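Search this site Search Enter keyword

Minutes — Skelleo table games and display meeting
14/07/2025
Posted by Fotini Kouris

Present: Zoi Margaritis (chair), Fotini Kouris (minutes), Michalis Dimitriou, Rafail Spanos. Apologies from Chrysanthi Michailidis, sent notes ahead.

Previous minutes read and agreed. One correction — the Nakport order was placed by Rafail, not Michalis.

1. Tabletop
Brown top stays. Zoi happy with it, Michalis still thinks a lighter color would be easier on the eyes. Chrysanthi's notes say the shine bothers her in the evenings when the overhead lights are on. Discussed a mat. Rafail against, mats curl at the corners and the cubes tip. No mat for now. Look at blinds first, Rafail to get a price from Chrysikopoulos.

Nothing else to live on the top betwen sessions. Bags, cups, keys go on the shelf by the door. Zoi asked for this to be minuted again.

2. Cube colors and order
Long item. The starter card for the color order game has been reworded twice and people still read it differently. Some start from the far side of the table, some from the near side. Agreed: always read from the far side toward you. Orange-red, light blue, purple-blue. Card to say "far" and "near", no "top" and "bottom".

Michalis raised the blues. Wants the purple-blue one called purple on the card. Zoi says half the group will call it blue whatever we print. Fotini suggested "violet". Vote taken, tied, chair's vote to purple-blue. Light blue in the middle keeps the other two apart, so that order stands.

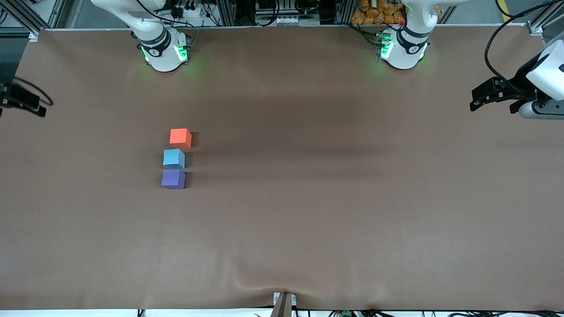
Starter column as agreed under item 2, light blue in the middle.

Spacing: close but not touching. Rafail wanted a finger's width written on the card. Michalis pointed out fingers vary. Left as "close together".

Whether the column has to be dead straight — no. A bit off is fine for the starter card. Harder cards can be stricter, Michalis drafting those.

3. Spares and storage
Spare cubes in the Plellix drawer unit, second drawer down. Label has come off again, Fotini to redo. Chrysanthi's notes ask for 20 more cubes in mixed colors, agreed, on Nakport account ref 2573. No more yellows please, we have plenty.

Zoi asked about wiping the cubes down. Dry cloth only, the spray left marks on the old set.

4. Printing
2 copies of the starter card on thick paper, one for the table and one for the folder. Larger type than last time. Michalis to send teh file to Fotini before she prints anything.

5. AOB
Shelf by the door is loose at one end. Rafail will bring a screwdriver.
Key to the drawer unit — Chrysanthi has one, Zoi has the other.

Actions
Rafail — price for blinds, shelf, Nakport order
Fotini — drawer label, print cards
Michalis — card file, draft of harder cards
Zoi — reply to Chrysanthi re evening light

Next meeting end of July, Zoi to confirm by email.

Contact © Skelleo Back to top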